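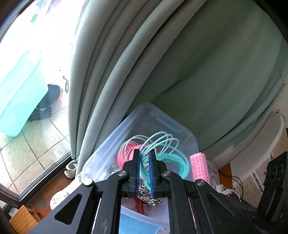 Nasberg透明收纳箱，用了大半年之后的评价

先说结论：能买，前提是你打算拿它装零碎又占地方的东西，而且不准备往上叠很重的箱子。我买的是中号，没有轮子，带盖，盖子和箱体分开卖的时候也有，我这个是一套。价格70元，在Ramine家居店里买的，网上后来见过便宜一点的，加上运费差不多。

之前一直用Jarno的布艺收纳筐。布筐的好处是轻，不用的时候能折起来，坏处是看不见里面，侧面软，东西放多了就往外鼓。我需要收的主要是一卷一卷的软管、几块布头和一堆梳头卷发的小东西，这些东西没有一个是方的，放进布筐里就缠成一团，找一样得把上面的全部倒出来。所以换箱子的时候，要求只有两条：透明，壁要硬。

箱体

箱子是透明塑料的，边沿能看出一点点发蓝，箱壁薄的地方看着就没什么颜色。透明度在同价位里算好的，隔着箱壁能分清里面是粉色的管子还是薄荷绿的管子。用久了会有细划痕，集中在底部和两个短边，因为我经常在地上拖。不影响看东西，介意的人垫块布就行。

高度标的是27厘米，我拿卷尺量过，带盖确实是这个数。重量对不上，标签写1203克，我放厨房秤上称是1169克，不带盖会更轻。差得不多，也不影响使用，只是既然写到个位数，我就顺手称了一下。

箱口有一圈翻出来的边，手指可以扣住，搬的时候主要靠它。边缘处理得比较圆，没有毛刺。Matei有一款外形很像的，我在店里摸过，翻边内侧有一条合模线，刮手，当时就因为这个没买。

箱壁硬度够用。空箱的时候按长边中间，会往里凹一点，松手就回去了。装满以后搬，长边会稍微往外张，盖子盖着的时候好一些。

盖子

盖子是这套里最一般的部分。两侧是卡扣，不是整圈密封，所以防尘可以，防潮别指望。卡扣刚买回来的时候很紧，要两只手按，有一边还得用膝盖顶着箱子。用了两个月松到正合适，再往后左边那个开始偏松，现在提着盖子走会掉开。我平时都是托着箱底搬，问题不大，但如果你习惯抓着盖子提，这一点要考虑。

另外盖子中间没有加强筋，上面放一摞衣服可以，放一箱书就会塌下去一块。我试过放书，拿走之后过了一夜基本恢复，中间还是留下一道发白的印子。从那以后上面只放轻的东西。

装东西的实际情况

软管是最难收的。管子有弹性，卷好了一松手就弹开，用扎带勒又容易压出折痕。我试过几种放法，最后是不扎，顺着它自己的弯度盘成几圈，直接靠在箱壁上。硬壁箱子在这里比布筐强得多，管子往外撑，箱壁能顶住，圈就散不开。粗一点的和细一点的分两边放，拿的时候捏住一圈往上提，一般不会带出别的。细的那卷总有几根会翘到箱口外面，盖盖子之前要用手压一下，不然会夹在边上。

布料放在管子下面或者缝里。我有一块黑白豹纹的布，一直没想好做什么用，就塞在里面，顺便挡着小件不往底下漏。带齿的小东西，像梳子一类，竖着插在边上最好找，平放一定会沉底，而且齿会勾布。这个是用了几次以后才改的，豹纹布上已经勾出两处小线头。

卷发筒没有放进箱子。我那个粉色的上面全是小方孔，筒身比较大，放进去占一块地方，中间又是空的，不划算。现在立在箱子旁边，用的时候随手拿。如果你有一整套卷发筒，建议单独找个小点的箱子，或者大筒套小筒再放。

容量方面，按我这些东西算，装到八成最好用。再满也能塞，但是塞满以后透明的好处就没了，从外面只看得见一面挤在一起的管子。

没有隔板，也没有预留插隔板的槽。我用硬纸板裁过一块，卡在中间，前几天还行，后来管子一撑就歪了，拿掉了。厂家如果在内壁加两条浅槽，成本应该不高，实用性会好很多。

清洁

箱底四个角是圆的，抹布能擦到。底面外侧有一圈凹槽，会积灰，我一般用旧牙刷刷。用温水加一点洗洁精洗过三次，没有变形，没有发黄。没有用开水，也没有放进洗碗机，说明上没写可以。新箱子有一点塑料味，敞开放在阳台，第二天早上基本闻不到了。

透明塑料吸灰比较明显，尤其是冬天。我把箱子放在窗帘前面的位置，布帘子掉的细毛都会粘在箱壁上，干布擦反而越擦越多，要用拧干的湿布。

标签粘得很牢，这是我给差评的一项。正面那张大标签撕下来留了一层胶，用吹风机吹热再撕也没撕干净，最后用食用油泡了一会儿才搓掉。

和另外两种的比较

Jarno布筐：便宜，轻，能折叠。适合放毛衣、围巾这种软的。放管子和硬的小件不合适。

Matei透明箱：盖子比Nasberg的硬，卡扣也更扎实，价格高一些，翻边刮手。只在店里看过，没有长期用过，耐用性不好说。

Nasberg：箱体好，盖子一般，标签讨厌。开着盖当敞口箱用的话，是三个里面最顺手的。我现在大部分时间就是敞着的，要收起来的时候再盖。

会不会再买

会再买一个，十月打折的时候如果还有货，想买同款小一号的，专门放梳子和发夹。中号不打算再添，家里放得下的位置只有窗帘边上那一块。

打分的话，箱体四分半，盖子三分，总体给四分，满分五分。

读者评论

小满不满：请问盖子可以单独买吗？我的卡扣断了一边，箱子还好好的。

作者回复：我在店里见过单独的盖子，尺寸要对一下，中号和大号的盖子看着很接近，扣不上。

阿柚：同款，用来放毛线，放了两年多，箱底有一个角裂了一小条，贴了透明胶带继续用。裂的原因是我从柜子上摔下来一次，不怪它。

橙子皮：标签的胶用风油精也可以，味道大一点。

灰墙：不同意盖子三分，我觉得最多两分。买了三个，有两个卡扣都松了，现在是拿宽皮筋箍着的。箱体没有意见。

路过看看：管子不扎真的不会乱吗？我的都是扎带扎的，折痕很明显。

作者回复：不动它就不会乱，经常翻的话还是会散一点。可以试试用布条松松地绑一道，别勒紧。

木木的阳台：重量那个，我的称出来也比标签轻，不知道标签是不是连包装一起算的。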